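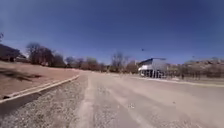

Unpaved road, curb and gravel band on the left.

Notebook, officer injury review, September. Entry by A. Mahrous.

Purpose of today's work: to settle how injuries on duty are coded before the Skodilberg and Callitz returns are merged. The two districts have used different forms, and the totals cannot be compared as they stand.

Skodilberg sent 223 injury reports and Callitz sent 92. Said Abdel Hamid read the Callitz set this morning and I read the first part of the Skodilberg set. We exchanged piles after lunch without seeing each other's codes.

Main difficulty: the word "assault." Callitz officers tick it only when a blow was struck. Skodilberg officers also tick it for injuries received while holding a person who was pulling away. A sprained wrist may therefore be an assault in one district and an accident in the other. For the present we are using three codes:

A -- injury caused by a deliberate act against the officer
B -- injury received during an arrest, intent not stated
C -- all other injuries on duty, including falls and vehicle incidents

Bites and spitting go under A whether or not the skin was broken. Said would prefer a separate code for exposure to blood. Left open until we have read the El Khatib guidance again.

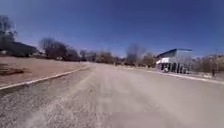

The road toward the horizon, low curb with white edge at left.

We disagreed on six reports. Four were settled by reading the officer's own statement. The other two have no statement attached and stay under B.

Days lost: the Skodilberg form counts calendar days and the Callitz form counts shifts. The Skodilberg column adds up to 403. It should not be set beside the Callitz figure in any table until the duty rosters have been checked.

The Nolus database rejected code B on entry at 3:40 p.m. The field still holds the old two-value list. Request sent to have it changed; paper sheets are in the gray folder in the meantime.

To do: ask Callitz for the two missing statements. Said to draft the note on shifts and days. Second reading of the Skodilberg fractures, pages initialed by both readers.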